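Fellden 202 Ballot Counter
Sale and rental, county and city election offices

Counts paper ballots, one side or both, up to 700 a minute on plain single-sheet stock. Folded mail ballots run slower, so plan your Wednesday canvass with that in mind. Takes 11, 14 and 17 inch sheets without tools. 18 inch needs the long tray, sold separate.

Write-ins and overvotes drop to the lower bin for the board to look at. Blank ballots too, if your state wants them pulled. Set it once in the admin menu and lock it with the key. Two keys come with the unit, please dont keep both in the same drawer.

No modem, no wireless card. Results go out on paper tape and a sealed memory stick. Tape rolls are the regular thermal kind, any office store.

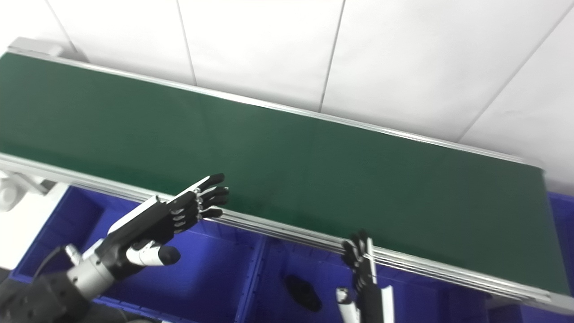 Warranty is parts and labor for the first year. After that the Leemans service plan picks up, priced per unit per year, and covers one visit before each primary and one before each general. Runoffs and recalls are billed by the hour. Ask for the recount rate if you have a close one, it's lower.

Used in Allovholm for the last school levy, 2,648 ballots, hand check matched the tape.

In the box: counter, power cord, 10 tape rolls, two keys, dust cover, seals, printed manual. Stand not included. The Jonis rolling stand fits, so does any flat table that doesnt wobble.

Check your state's certified list before you order. Certification is by software version and not every state is on the current one yet. We'll send the version letter with the quote if you ask.

Orders for the November election close end of August. Rentals go first. Returns OK if seals are unbroken, otherwise theres a restocking fee, see terms.

Quote requests: use the form, put your precinct count in the notes feild. Reply next business day, slower in October.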